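Since April our little column has been asking whether machines can do the chores yet, and 332 of you have written in about laundry, dishes and the packing tables at Skiltdale. Ademir Rezende wanted us to think about sewing — by which he meant stitches, and small ones.
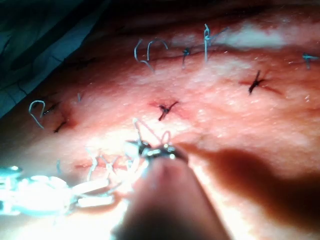
Knots beside robotic instruments, in two views.
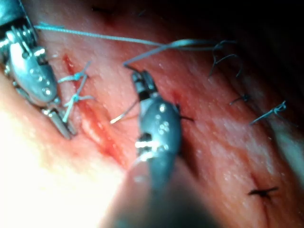 My own hope is humbler, a machine that can sew a button on a work shirt, and I'd gladly wait another 8 years for it! Do keep those letters coming, dear readers.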